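家居互助站 › 桌面与收纳 › 电线整理

弧形大书桌上的电线总是缠成一团,应该从哪里开始整理?

发帖人:Serinel
5月5日 星期二

大家好。中文不是我的母语,有的句子可能写得不太自然,请多原谅。

我家里有一张白色的弧形大书桌,是搬家的时候从前一位房客那里接收的。桌子本身我很喜欢,面积大,坐在弧形里面,两边的东西都可以拿到。问题是电线。桌上有显示器、台灯、小音箱、一个移动硬盘和两个充电器,全部的线都是黑色,细细的,看起来完全一样。我每次想拔一根,就会拉动另外三根。

直线的桌子好像比较容易,网上的教程几乎都是把一个长的线槽固定在桌子后面的边。可是我的桌子后面是弯的,买来的线槽长63厘米,是直的,放上去中间有一个大空隙,两头又伸出来。我已经把它退掉了。

我还有两根细的金属杆,是以前挂小窗帘用的,银色,很轻。我想过把它们横着装在桌子下面,让线搭在上面,但是不知道这样做是不是合理。桌面是木板,表面有白色的漆,我不想打很多洞,因为以后搬家可能还要卖掉。

所以我想请教三件事:
第一,应该先把线全部拿到桌面上来分开,还是在桌子下面慢慢地分?
第二,弯的桌边用什么代替线槽比较好?
第三,那两根金属杆能不能用?

预算不高,总共不要超过300块。谢谢各位。

Ringate 的回答
有 18 人觉得有用

你好,我的中文也是后来学的,你写得很清楚,不用担心。

我家的桌子也是弧形,去年十二月我花了一个下午整理,中间做错了几次,所以把经过写得详细一点,希望你不用重复我的错误。

关于第一个问题,我的建议是全部拿上来。我开始的时候趴在地上分,灯光不好,脖子也很疼,半个小时只分出来两根。后来我把所有设备关机,插线板从墙上拔掉,然后把线都放到桌面上,速度就快多了。白色的桌面配黑色的线,看得特别清楚,这是你的桌子的优点。

拿上来以前请先做一件事:贴标签。在每根线的两头各贴一小块纸胶带,写上设备的名字。我第一次没有贴,结果把音箱的电源插到了别的设备上,幸好没有坏。两个插头形状一样,电压不一定一样,这一点请您一定注意。

分线的时候,不要找到一个头就用力拉。结会越拉越紧。应该用手把整团线轻轻地抖松,让它变大,然后从最短的那根开始抽出来。短的线绕的圈少,抽出来一根,剩下的就松一点。每抽出来一根,就马上绕成一个圈,用魔术贴扎好,放到桌子的另外一边。如果放在原来的地方,它很快又会缠进去,我就是这样浪费了二十分钟。

关于弯的边,我试过两种办法。

一种是带背胶的理线夹,一个一个地贴在桌板的下面,沿着弧线走。夹子之间的距离我用一个手掌来量,这样线不会垂下来。贴以前用酒精棉片擦一擦,等干了再贴,按住一会儿。有漆的表面一般可以粘得住,撕的时候用吹风机加热,慢慢地撕。不过我不能保证你的漆没有问题,最好先在看不见的角落试一个。

另外一种是软的布线套,中间有拉链或者魔术贴,可以弯。我把显示器和台灯的线放在同一个布套里,充电器的线没有放,因为经常要拿走。经常拿走的线放进套里会很麻烦,过几天自己就不想用了。

关于金属杆,我觉得可以用,但是要看怎么用。我的做法是两根杆平行,横着放,像一个小梯子没有中间的横木。插线板和变压器这种重的东西不要放在上面,只放线。固定的时候我用了四个带胶的小挂钩,每根杆两头各一个。装以前先在桌面上试一下位置,把杆横过来,线在下面绕一绕、在上面搭一搭,看哪个方向比较顺。在桌面上改很容易,装到下面以后再改就很累。

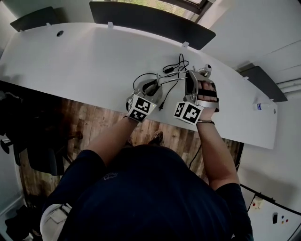
两根细杆先横在桌上比一比,黑色的线还没有理开。

试好了以后,我用铅笔在桌板下面画了小小的记号,然后才贴挂钩。杆的位置离后面的桌边要留一点距离,让插头可以过去。我第一次贴得太靠边,插头被墙顶住,只好全部撕下来重新做。

费用方面,魔术贴、理线夹、布套和挂钩加在一起,你的预算应该还会剩下不少。不需要买贵的牌子。

Neagu 的回答
有 2 人觉得有用

换一个白色的线,漂亮。或者买无线的充电器。

我以前也有弧形桌,后来花700块换了直的,再也没有这个问题。

Gundent 的回答
有 7 人觉得有用

我同意 Ringate 说的大部分,只想补充几个地方。

背胶的挂钩在夏天容易掉。我住的房间下午太阳很强,桌子下面也很热,挂钩大概用了两个月就掉了一个,杆的一头直接打在我的膝盖上。所以如果用金属杆,我建议再加夹子。有一种夹在桌板边上的小夹子,不用打洞,上面有一个环,杆可以穿过去。买以前要量桌板的厚度,太厚的夹不住。夹子和桌子中间垫一块毛毡,不会伤到白漆。

还有,杆的两头如果是空心的,边缘可能有点利,会慢慢磨电线的外皮。请用胶布或者橡胶帽把两头包起来。电线的外皮如果已经破了,就不要再用,换一根新的。

多余的长度怎么处理,上面没有讲。我一般绕成松的圈,直径和一个饭碗差不多,不要折得很死。插线板的线不要绕圈,尽量让它直直地走到墙边,也不要压在桌脚下面。

最后,整理完先不要剪扎带多余的头,也不要马上把布套全部封好。先用一个星期,看看显示器转动的时候线够不够长,台灯移到另外一边的时候会不会拉到。我每次都是过了几天才发现有一根太紧。

Serinel 的补充

谢谢各位回答。我决定先贴标签,周末把线拿到桌面上分。桌板的厚度我今天量了,是2.5厘米,普通的夹子应该可以夹。毛毡我家里还有一点。

Neagu,谢谢你的意见,但是桌子我还想继续用。

还有一个小问题:纸胶带上的字用圆珠笔写,过一段时间会不会看不清楚?

Ringate 的回复

会的,我的已经有点模糊了。请用油性笔写,写完等一分钟再贴。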